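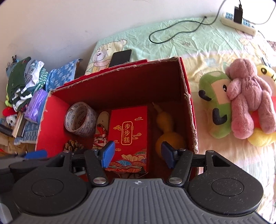 Every few months somebody in uniform, or recently out of it, tells us the peacekeeping mission in Brendby has turned a corner. I've lost track of the corners. The latest one came in May, when the defence minister stood on the tarmac at Plenden and announced another 200 troops for a deployment that was sold to us as a training job with an end date.

I'd like to believe it. The case for going was a decent one: a ceasefire that needed watching, a neighbour that asked for help, a road to the coast that had to stay open. But the ceasefire has been rewritten twice and the road is open in daylight only, and what we get in place of an honest accounting is a change of vocabulary. Trainers became advisers. Advisers became a "stabilisation presence". Ask what a stabilised Brendby would look like and the answer is that we will know it when we get there.

The minister's favourite number is 60. That's the percentage of districts rated secure, up from 40 when the Furnival review was tabled. It sounds like progress until you read the footnotes, where a district counts as secure if its administrator can sleep in it. Some of those administrators sleep inside our wire. Move the wire and the map changes colour.
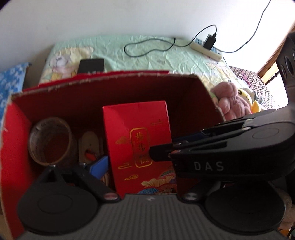
The new commander may well be better than the last. Most of the people who served under him at Skidley seem to think so, and I have no reason to doubt them. A good general can run tighter patrols and stop the worst of the waste. He can't supply a local government that its own people want to defend, and he shouldn't be asked to carry that on behalf of a cabinet that would prefer not to discuss it.

What bothers me most is how little Parliament has had to do with any of this. The last proper debate ran for 100 minutes, a good part of it taken up with tributes. Nobody voted. The opposition, which signed up to the mission when it was in government, asked two polite questions about helicopters and sat down.

Before the extra troops leave, I want a vote, and I want the minister to say under what conditions he would bring them home - in writing, with a date attached. If he can't do that, the planes should stay at Plenden.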